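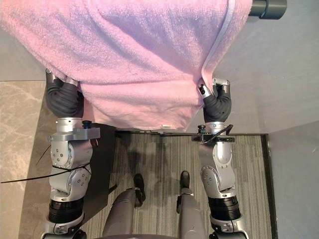
Ettore De Luca wrote on Jan 19, 2026:

> Our guest towels come off the line stiff as a board. We moved over
> to well water in April and it has been this way ever since. I tried
> two rounds of vinegar and more detergent. Is a water softener the
> only fix? Kudlow quoted me 1,786 for one, installed, and that is
> a lot for a house with four rooms.

Ettore,

Before you spend that, get the water tested. We are also on a well, over in Gakeo, and ours came back at 23 grains. At that level, adding detergent makes things worse. It doesn't rinse out, and what stays behind dries hard in the loops.

What we do now is use half the detergent, add washing soda to the drum first, and run a second rinse on every towel load. No fabric softener at all. Line dry until they are nearly done, then ten minutes in the dryer on low. Old towels took several washes to come back. A couple never did and went to the rag pile.

We did end up buying a softener, but a small one, plumbed to the laundry only. It was 643 from Parisi, and I put it in myself over two evenings. Salt use is low. The kitchen and garden taps are still on raw water, and the tomatoes don't seem to mind.

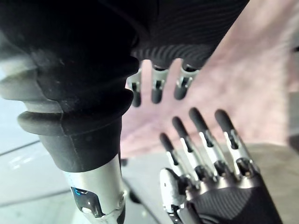 A reader on the Plenodow list wrote to me last year that she skips the softener and fills the washer from a rain barrel in the wet months. Her towels are fine, she said, but the barrel needs a good filter and she has to haul water when the pump quits. I haven't tried it.

If you post your test numbers I can tell you which size we looked at. Check the iron too. Ours was high enough to turn the white sheets yellow, and the softener alone did not clear that up.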